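3.2 Coaching tenure and retention in small-college softball

Team records were collected from 12 programs over 7 seasons. Two of them, Ullimton and Kundbridge, kept the same head coach throughout. The others changed coaches at least once, and Salgado did so 3 times. A player was counted as retained if she appeared on the roster in consecutive springs - seniors were left out of the count. 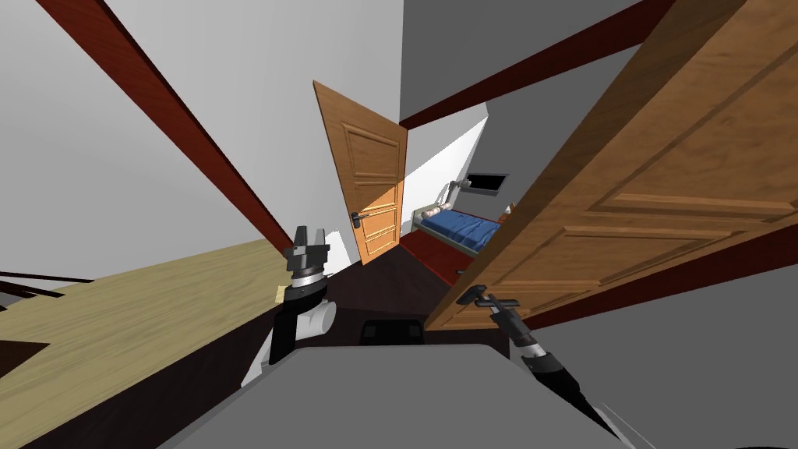

Figure 2. Simulated interior, doorway and both arms.

Retention was higher at the two programs with no coaching change, but the gap narrowed once roster size was taken into account. Bundo, which carried 13 players in its smallest season, lost few of them despite a new coach that March. We treat a change of coach as a threshold in the model, much like the doorway in Figure 2, with the seasons before it on one side and those after it on the other. Seasons in which the change came after opening day were assigned to the outgoing coach.

Win totals did not follow the same pattern. Salgado had its best conference finish in the first year under a new coach, and Kundbridge finished lower in its last two seasons than in its first two. Transfers may explain part of this, as a single experienced pitcher can change the results of a short schedule. Our roster data do not record innings pitched, so we could not test the point directly.
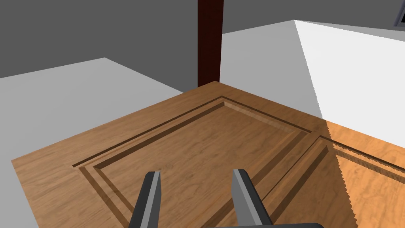 3.3 Limits of the roster data

Rosters were taken from team pages and some were posted late. Players who left before the first game are missing from the count.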